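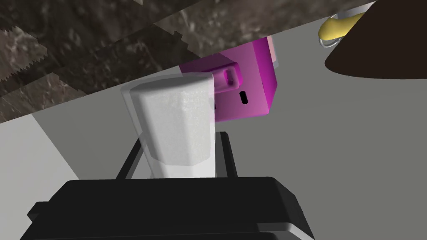
Call for Participants: Review Panel for a Practice Guide on Simulated Household Manipulation

Batomo is looking for seven people to join a review panel on its practice guide for robot manipulation in simulated homes. The work is remote and part-time. It starts in May and runs until the guide is ready for release.

Background

The guide is called Girnalero. It sets out how a simulated task should be written down, run, scored and reported, so that a lab reading the results can tell what was done. The current draft was written by a small group at Batomo and Nuvero and has been used inside both companies. We now want it read by people who had no part in writing it.

The draft covers two-armed robots with parallel grippers working at counters, tables and shelves. It does not cover walking, outdoor work or robots that share a space with people. Those may come later under a separate call.

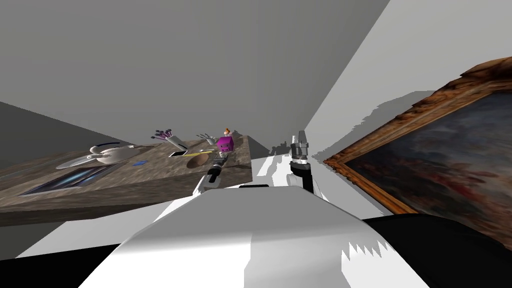 Simulation view: Batomo / Girnalero working group

What panel members will do

Each member reads a set of recorded runs against the draft rules and marks every point where a rule is unclear, missing or impossible to apply. The full set holds 2,655 runs. You will be given around 900 of them, with some overlap between members so that we can compare marks.

The main questions are these:

Start state. Does the record say where the arms and grippers were when the run began, and whether the grippers were open?

Contact. When does a touch on an object that is not the target count as a fault? The draft treats all such contact the same way, and several of our own engineers disagree with that.

Rendering faults. Jagged shadow edges and similar artifacts show up in some views. The draft asks for them to be logged but gives no limit past which a run should be thrown out. We need a limit.

Camera views. A wrist view and a head view of the same run can lead two reviewers to different scores. The draft says which view decides, but only for grasping.
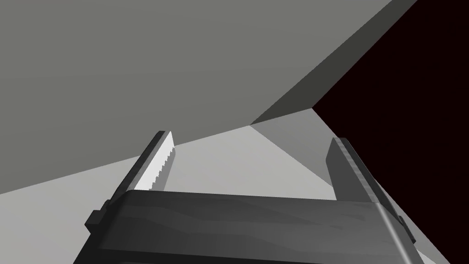 Scoring of partial results is the other open item. Section 4 allows a run to pass, fail or be set aside. Some labs want a fourth grade for runs where the gripper reached the right place and did not close. If you have used a scale like that in your own work, please say so when you apply.

Members also join one video call every other Friday. Calls last an hour and are led by Rochelle Ruiz-Ortega, who edits the guide. Notes go out to all members, and objections are recorded with the name of the person who made them unless that person asks otherwise.

Who should apply

You should have hands-on experience with robot arms, simulation, test design or safety review. A degree is not required. We welcome technicians, operators and graduate students, and we would like at least two members who have never worked with the Tian simulator, which we used for all the runs.

You need a computer that can play video smoothly and a steady internet connection. You do not need a robot or a simulator license.

Employees of Batomo and Nuvero may not apply. If your employer sells grippers or simulation software, you can still join, but you must state this on the form and it will be listed in the guide.
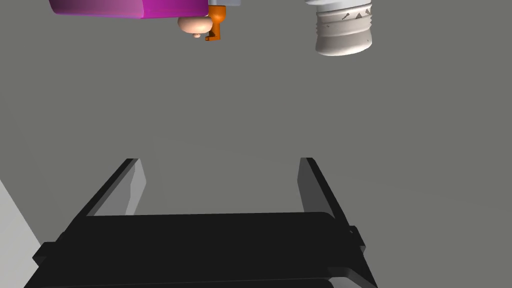
Pay and credit

Members receive a flat fee of $1,000, paid in two parts — half after the first set of marks is turned in, and half at the end. Members are named in the guide unless they prefer not to be. All recordings stay the property of Batomo and may not be shared or posted.

How to apply

Fill out the form on the Girnalero project page. Attach a short note, one page at most, describing a test rule you have worked under that did not hold up in practice and what you would change about it. Please do not send a full resume.

Questions about the work can be sent to Iestyn Owen through the contact link on the same page. Applicants will hear from us either way.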